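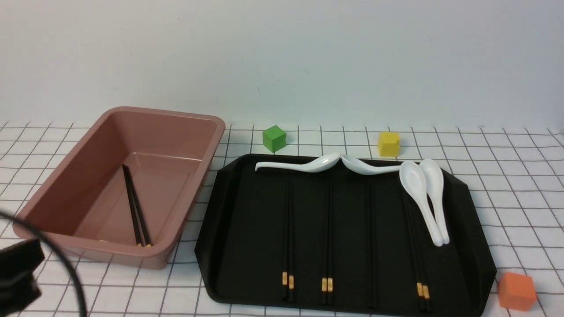 My grandmother Jarmila Šimek never owned a noodle bowl in her life, but she knew how to set out a table for soup, and I think of her whenever we have people over for a broth night. She always said the small things should be waiting before the guests are. I didn't listen for years, of course, and spent many a dinner digging through the drawer for one more spoon while everyone's noodles went soft.

So now I do it her way (more or less!). The checked cloth goes on first, the white one with the thin dark lines, which I bought up in Sornby two years ago in January and have washed more times than I care to admit. Then comes the big black tray, which is really the hero of the whole business. White soup spoons look so pretty against it, and the black chopsticks, well, they disappear a little, except for those bits of gold that catch your eye down near the thick end. I like that. My friend Bohumila says I should get red ones so people can find them, and she may be right, but I'm stubborn.

Whatever isn't on the tray lives in a plastic bin, a dusty pink one that I love far more than a plastic bin deserves. It used to hold seed packets. It gets a good scrub, it comes to the table, and afterward it carries the chopsticks back to the kitchen so they don't roll off onto the floor, where the dog is always hopeful.

Spoons go along the top of the tray or off to the side, and the chopsticks lie on a slant. I've tried them straight and it looked like a cafeteria. Eduard came early last time and rearranged everything while I was chopping scallions, and I put it all back when he went to hang up his coat.

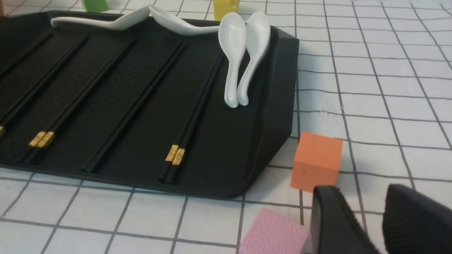

How do you keep chopsticks matched up in their pairs?

I put each pair away with a loose rubber band at the thick end, and I lay them out two by two before I do anything else with the tray. Any single left over goes back in the drawer until its partner turns up, usually in with the wooden spoons.

Next time I'll write down the broth, which Alžběta has been asking me for all summer.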